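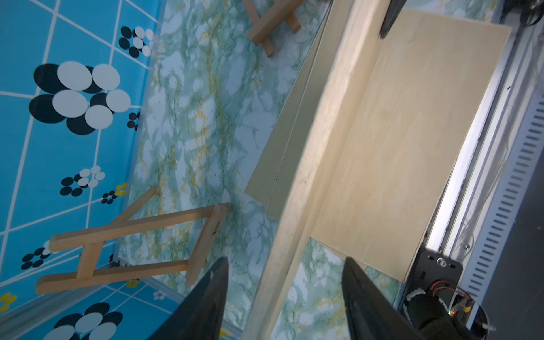
손목 카메라 영상만을 이용한 파지 자세 보정 결과 정리

2020-06-11

본 글은 지난 4월부터 진행한 파지 자세 보정 실험의 중간 결과를 기록한 것이다. 실험의 목적은 외부 고정 카메라 없이 손목에 장착한 소형 카메라 한 대의 영상만으로 그리퍼의 접근 각도를 보정할 수 있는지 확인하는 데 있었다. 보정 모듈의 명칭은 Juška이며, 기존에 공개한 궤적 생성기 Brallivo의 후단에 연결하여 사용하였다.

1. 배경

Brallivo는 목표 위치까지의 이동에는 충분한 성능을 보였으나, 물체에 접근하는 마지막 구간에서 각도 오차가 누적되는 문제가 있었다. 길고 좁은 목재처럼 방향성이 뚜렷한 물체에서는 작은 각도 오차도 파지 실패로 이어졌다. Fulema에서 수행한 이전 실험에서도 동일한 경향이 보고된 바 있다.

2. 방법

Juška는 영상에서 두 손가락의 끝점과 물체의 긴 모서리를 각각 추정한 뒤, 두 방향의 차이를 손목 회전 명령으로 변환한다. 손가락이 항상 화면 안에 들어오므로 별도의 표식을 부착하지 않았다. 보정은 접근 구간에서만 작동하며, 한 번의 시도에서 최대 6회까지 반복하도록 제한하였다.

작업 환경의 배경은 단순화하지 않았다. 대리석 무늬 바닥, 흰 격자선과 흑백 원형 무늬가 들어간 파란 벽면, 작은 목재 이젤이 카메라 시야에 함께 들어오는 조건을 그대로 유지하였다. 격자선과 이젤의 다리는 목재 판의 모서리와 마찬가지로 직선 성분이 강하여, 모서리 추정 단계의 강건성을 검토하기에 적합하다고 판단하였다.

3. 결과

동일한 초기 조건에서 100회를 시도한 결과, 86회에서 파지에 성공하였다. 보정을 적용하지 않은 경우와 비교하면 성공률은 약 10퍼센트포인트 상승하였다. 실패 사례의 다수는 그림자로 인해 한쪽 손가락의 끝점이 불분명해진 경우에 해당한다. 배경의 격자선을 물체의 모서리로 오인한 사례도 확인되었으나, 이전 영상의 추정값을 함께 참조하도록 수정한 이후 그 빈도가 감소하였다.

4. 한계 및 향후 계획

이번 실험은 목재 물체에 한정되었으며, 투명하거나 반사가 심한 물체에 대한 결과는 포함하지 않는다. 조명 방향을 변경한 조건에서의 반복 실험도 아직 수행하지 못하였다. 후속 실험은 Elmont에서 진행할 예정이며, 끝점 추정의 신뢰도가 기준치보다 낮을 때 접근을 일시 중지하는 절차를 우선 검증하고자 한다. 보정 모듈의 설정값과 시도별 기록은 정리가 완료되는 대로 본 블로그에 게시하겠다.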